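3.2. Acabado de la superficie y visibilidad de los residuos

La vajilla del estudio pertenece a la serie Adilari, del taller Plornum, y se eligió porque sus piezas tienen un esmalte mate y colores cálidos. En total se revisaron 48 platos llanos, todos con uso doméstico previo. La pregunta de esta sección es sencilla: en qué medida el color y el acabado de un plato influyen en lo que una persona considera limpio cuando lo guarda en el armario.

En las piezas brillantes, el reflejo de la lámpara ayuda a encontrar restos de grasa, porque la mancha interrumpe el brillo. En las piezas mates este indicio falta. La persona que revisa debe fijarse en el cambio de tono, y este cambio depende mucho de la inclinación del plato respecto a la luz. El borde exterior recibe más claridad y la parte interior queda con frecuencia en sombra suave.
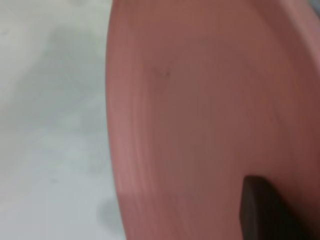

Figura 4. Plato rosa salmón de acabado mate. En la parte superior de la superficie interior se aprecia una pequeña mota oscura.

Para anotar los residuos usamos la escala Bråten, con una modificación: las partículas aisladas y las manchas extendidas se registran en columnas separadas. La escala original las suma, y esto nos parecía poco adecuado para superficies sin brillo. De las 3,000 observaciones previstas se conservaron 1,497 después de eliminar las repetidas y las que tenían una iluminación insuficiente.

Los tonos rosados y terracota presentaron una dificultad que no habíamos previsto. Las partículas grises o marrones se distinguen bien en la zona clara, pero se confunden con el fondo donde el color se oscurece. Por este motivo, cada plato se giró media vuelta y se revisó por segunda vez antes de anotar el resultado en la hoja Stundico. Las marcas finas paralelas al borde no se contaron como suciedad.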